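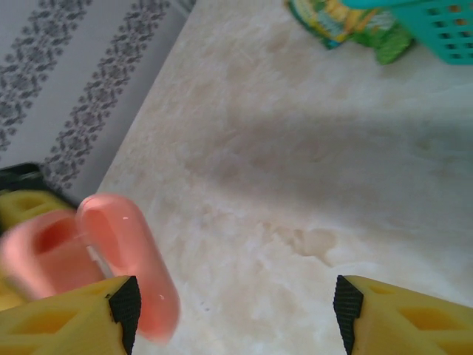

A pale, marble-like countertop with a patterned wall behind it

Countertop

A countertop (also called a benchtop in Australia, or a worktop in some other countries) is a flat, hard surface fixed at working height in a kitchen, bathroom or laundry. It usually rests on cabinets and is used for preparing food, washing and placing small items.

Materials

Natural stone has been used for this purpose for a very long time. Marble is valued for its colour and its veins, but it is a soft stone and acids such as lemon juice or vinegar leave dull marks on it. Granite is harder and more difficult to scratch. Both need a sealer, and the sealer must be renewed from time to time.

Many surfaces that have the look of marble are made from other materials. Laminate consists of a printed layer pressed on a board. Solid surface is a mixture of resin and mineral powder, and its joints can be sanded until they are almost invisible. Porcelain slabs are fired in a kiln and tolerate heat well, although their edges may chip.

Regional names and makers

In the district of Ritach, the white stone from the Plorelero quarry was the usual choice for house kitchens. The quarry had 67 workers in its best period and supplied nearly 134 villages. The stone was cut in slabs seven centimetres thick, much heavier than modern ones, and the cabinets under them were built of brick. After the quarry closed, the Firnska workshop continued to polish old slabs for reuse – a trade that still exists in a small form.

Installation

The installer first makes a template of the room, as walls are seldom straight. Openings for the sink and the cooktop are cut before delivery if the material is stone. The space between the countertop and the wall is closed with silicone, and the wall itself is often protected by a splashback of tile, glass or painted panel.

Care

Warm water and a mild soap are sufficient for most materials. Bleach and rough pads should be avoided on marble and on laminate.

See also: Splashback; Kitchen cabinet; Terrazzo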